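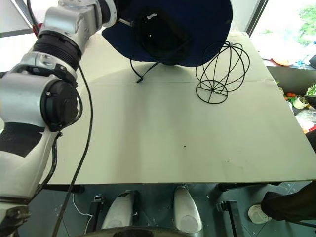
Household Automation

The question of whether machines can do household chores is usually put in terms of the large jobs: laundry, dishes, floors. This post concerns a smaller one. Putting a hat back on its stand takes a person a moment and very little thought. It is also the sort of work that decides whether a general household machine would be of use to an ordinary family.

A bucket hat is a poor object for a gripper. It has no handle and no fixed shape. The brim folds under light pressure, and the crown may open or collapse depending on where it is held. A navy hat with a darker lining adds a further difficulty, as the inside and the outside are hard to tell apart in shadow. The stand is scarcely better. Thin black wire offers little for a depth sensor to find, and a light stand will slide if the hat is pressed down at the wrong angle.

I have followed this field as a private observer for 12 years, first through the Tokitz shop-floor trials and more recently through the home task list published by the Senevar project. The Senevar list runs to 3243 entries, and "place hat on stand" appears well down it, between hanging a towel and closing a drawer. Its authors treat all three as minor tasks. In my view the hat is the hardest of them.

Shop floors have had the advantage for a long time. At the Tokitz plant in Drurkville, parts arrive in the same position on every cycle, and the arm need only repeat itself. A home offers no such arrangement. Hat stands differ in height and form, even on the same table, and a movement suited to one may knock over the next. The window that makes a room pleasant may also blind a camera for part of the afternoon.

My own measure is a plain one. A chore should be considered done by a machine when it can be completed 200 times in a home, over several weeks, without a person stepping in. By that standard I would count about 5 household chores as finished today, floor sweeping among them. Handling soft goods is not yet included. The Thái group, whose work on folded cloth I discussed in December, has reported steady progress with towels, but a towel may be laid down slightly crooked and still serve. A hat placed badly ends up on the floor.

Readers have asked whether I would buy such a machine at present. I would not. I would, however, revise the list above once a year, and I expect hats to be added to it before shirts are. A separate post will deal with gloves and scarves, for which the Senevar list gives no clear instructions.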